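From: Abilio Casado
To: Flondthorpe handouts list
Subject: Re: [handouts] black booklets, reprint before May?

Fulgencio Escobar wrote:
> We are down to the last carton of the black booklet and I would like
> to get the reprint order to Raudsepp before the end of the month. Two
> things I need from people on this list. First, does anyone want changes
> to the inside pages? Second, does the small print hold up on the dark
> stock? Emby said she could not read it at the front table and had to
> carry a copy over to the window. The print number on the last job was
> 1381, if anyone needs to look up the old quote.

Fulgencio,

I went through this at the table this morning, so answers to both, and one thing you didn't ask about.

On the small type, I agree with Emby. The columns of white text on black are fine if you hold them close and square to your face. Tilt them or move back and they go soft very quickly.

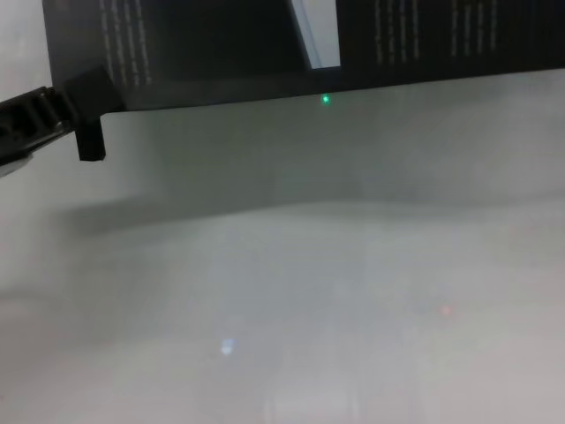

White text on black, three columns, seen at a slant.

I would ask Raudsepp for a slightly heavier weight of the same typeface before we start changing sizes. Going up in size means the text runs over and we have to cut, and the last round of cuts took 2 months of back and forth. A heavier weight should be a small change to the file. If they can send one proof sheet with both weights side by side, I'll look at them under the hall lights and report to the list.

On the inside pages, I have no changes to the wording. The introduction spread is the one people stop at, and the big heading does its job. My only complaint is that the body text next to it is set as small as everything else.

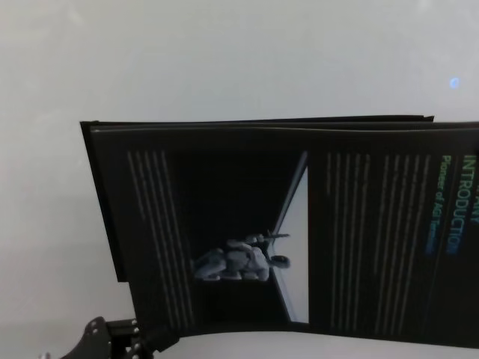

The other matter is how the booklet lies. Ours don't stay flat once they are opened. The pages lift along the edge, and visitors end up holding them down with a hand or a cup. I don't know if that is the paper or the fold. Could you ask whether a lighter inside stock would help, and what it would add to the price? For what it's worth, the Flarnen leaflet we had before this one stayed open without any trouble, but it had far fewer pages.

Quantities: I would not go above what we ordered last time. The front table gets through 40 on a normal day and 60 when there is a group in. I'd sooner reorder in the fall than store cartons over the summer – the back shelf is full already.

I can keep a marked-up copy at the desk for anyone who wants to add notes. Please write on the copy with the yellow sticker and leave the others clean, they still have to go out.

Fulgencio, let me know what day you are sending the order and I'll have my notes typed up before then.

Abilio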